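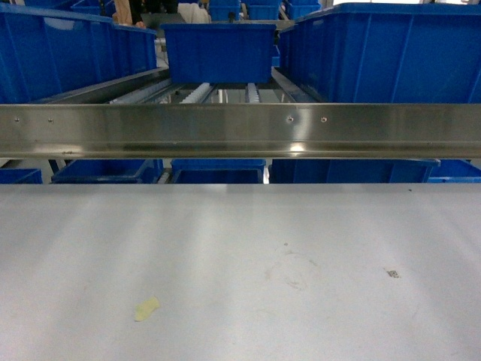

Grey work surface with a row of blue plastic bins behind it.

About Rerel

Rerel is a combat sports statistics and bout-recording company based in Torkby. We supply round-by-round data to promoters, regional sanctioning bodies and broadcasters for mixed martial arts, kickboxing and amateur boxing.

The company was set up by Cristian Yupanqui, a former ringside timekeeper, and now has 22 staff across two offices. The second office, in Warnness, handles archive work and corrections.

Each bout is logged by two operators working separately. Strikes, takedowns, control time and submission attempts are entered against the official clock. Where the two logs differ by more than 4 per cent in any category, a third operator reviews the round from video before the figures are released. Provisional totals are marked as such until this check is complete.

We currently cover almost 40 events a year in seven weight classes. Clients receive their data through Oberholzer, our in-house database, as a spreadsheet or a direct feed. Fighters and their coaches may request their own records free of charge.

Rerel does not score bouts, set odds or advise judges. Requests for corrections should be sent to the Warnness office, quoting the event, bout and round number.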